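Mikthorpe Laundry Room FAQ

Answers for residents of the Mikthorpe building. Last updated 2/9/19.

When is the laundry room open?

Every day from early morning until late evening. The door locks by itself at closing time, so start your last load with enough time to dry it. Your apartment key fob opens the door.

How do I pay?

With a Piso laundry card. The card machine is next to the mailboxes and takes bills and debit cards. Coins no longer work in any of the washers or dryers. The most you can keep on one card is $100.

I lost my card. Can I get the money back?

If you registered the card, yes. Bring your ID to the office and Nosipho Fourie will move the balance to a new one. Balances on unregistered cards can't be moved.

Can I reserve a machine?

No. It's first come, first served. We tried a sign-up sheet in November and dropped it after a few weeks – too many people signed up and didn't come down.

What do I do if someone's clothes are sitting in a finished machine?

Wait ten minutes after the cycle ends. After that you may take them out and put them on the folding table. Please don't put wet clothes on the floor or in someone else's dryer.

Which detergent should I use?

The front loaders need the high-efficiency kind, marked HE on the bottle. Two tablespoons is plenty for a normal load. Using more leaves soap in the clothes and can stop the machine partway through.

Should I leave the washer door open when I'm done?

Yes. Take everything out, check the folds of the gray rubber seal for socks and coins, and leave the door open so the drum can air out. If the seal looks dirty, a damp cloth is fine. No bleach on the rubber, please.

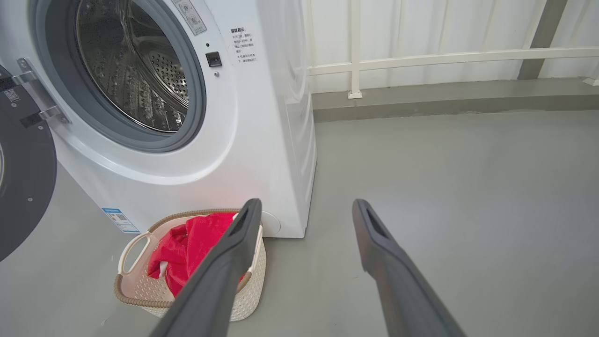

How long does a load take?

A normal wash is just under 60 minutes. Dryers run in shorter blocks and you can add time while they are going.

Can I wash rugs or comforters?

Light comforters are fine if they fit without being pushed in. Rubber-backed rugs are not allowed. Espinoza Cleaners, two blocks away, takes both.

A machine took my money and didn't start. Who do I call?

Check that the door is fully shut first. If it still won't start, write down the machine number and call Dilason, the service company. Their number is on the wall by the light switch. Refunds go back on your card – Ibrahim Haruna in the office can look up one that hasn't arrived.

Can guests use the laundry room?

Only if a resident is with them.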